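About Hirness

Saturday, July 4, 2020
By Jeptoo Lyimo

Hirness teaches robots to carry out fine assembly work by demonstration. The company was founded by Samira Khasawneh, who continues to direct its technical program, and it operates from a single workshop in Graloneck.

Our operators guide an arm through a task by hand or drive it from a control station across the room. Each attempt is recorded, reviewed and labeled before it is used for training. In June our operators completed 1,100 demonstrations for the Mendidero project, which concerns the handling of computer parts. Sessions last 60 minutes and are followed by a rest period.

New operators train for four weeks under a senior colleague. They begin with hand guidance and move to remote control once their motions are steady - speed is not assessed at this stage.
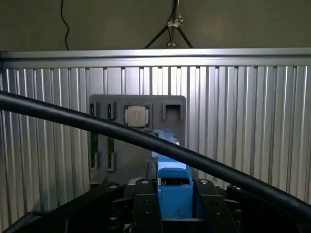
The gripper at the Mendidero fixture plate, with a processor in its holder and an empty socket to the right.

Hirness also offers a three-day course for partner firms at our Kombo training room. Partners may bring their own parts and fixtures. Requests for places should be sent in writing to the training office.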